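Cable Amnesty Is Back, and My Junk Drawer Is Ready

Tuesday, May 1, 2018

If you have a drawer that won't close because of all the cords in it, I have good news for you. The cable amnesty is running again at the Nieminen reading room, and this year it goes all the way through to the end of July. You bring in your mystery cords, you sit down at one of the long tables, and you go home with a few neat coils and a much lighter bag. What you don't want stays behind and gets sorted for reuse or recycling.

I went to the first session with a grocery bag so full that the handles had started to stretch. I was pretty smug about it until I saw what other people were hauling in (one family had a laundry basket!). The sorting happens on the wooden tables at the back, and the rule is one tangle at a time. You put it down in the middle, you leave everything else in the bag, and you don't pull.
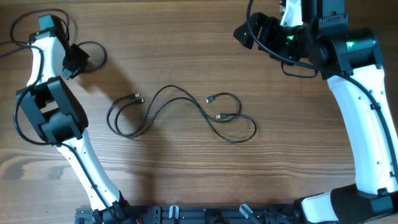
A loose tangle of black cables in the middle of the table.

The no-pulling rule comes from Leif Forsberg, who set up the amnesty two years ago after he cleared out his aunt's apartment and filled the trunk of his car with nothing but cords. He told me the first year brought in 200 cables and he thought that was a lot. Last year it was 600, and 79 of those were the same kind of old printer cord. I contributed at least a couple of those myself, so I kept quiet when he got to that part.

His method is simple enough that I did it wrong only twice. Find a plug, any plug, and work backward from it with the whole knot sitting loose and flat. Fluff it out a bit if it's tight. When one cord comes free, you coil it right away in big easy loops, about as wide as your hand is long, and set it down before you touch the next one. I kept wanting to wind mine around my elbow the way my dad always did. Leif says that puts a twist in the cord, and he wouldn't let me get away with it.

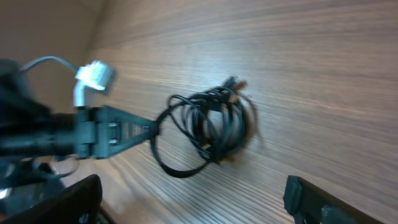

A black cable in a loose, roughly round coil.

Once a cord is coiled you have to decide whether you know what it's for. You get one guess, and "it might be for the old camera" doesn't count as knowing. I'll admit I argued. I had a power adapter that I was sure belonged to my Skasik desk lamp, and I took it home, and it did not fit the lamp or anything else I own – so it's going back with me next time. I also found the charger for my Arnis radio, which I'd given up on and replaced last winter. Now I have a pair of them, and my sister is getting the spare whether she wants it or not.

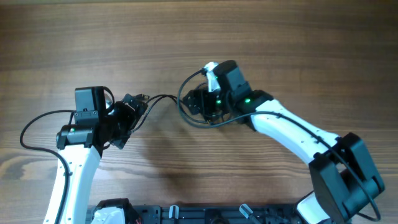
After that it's time for labels. There's masking tape and a pile of markers, and you fold a bit of tape around the cord close to the plug and write what it goes with. Write the name of the thing, and skip the kind of cord it is. "Kitchen speaker" will still make sense to you in three years and "black USB" will not. For ties, I liked the strips of old bicycle tube that somebody had cut up and left in a coffee can. They grip nicely and they don't bite into the cord the way a tight twist tie can. Rubber bands are fine for a week or so, but mine at home had dried out and stuck to everything.

One more thing before you load up the car. The amnesty takes cords, chargers and adapters only. Loose batteries have to go to the drop-off at Boris Hardware down the street, and anything with a cracked plug or bare wire should go in a separate bag so it can be handled on its own. Sessions are free, you don't need to sign up, and kids are welcome – the ones at my table were much better at finding the ends than I was. 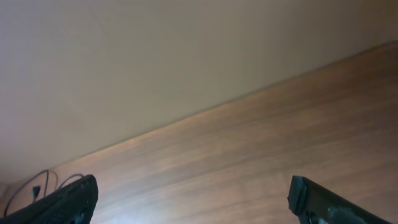
Can I take home a cord that somebody else left behind?

Anything in the sorted bins is up for grabs during the last half hour of each session, so come a little late if you're looking for something and bring the device with you to check the fit.

I'll be at the next one with bag number two, plus that adapter.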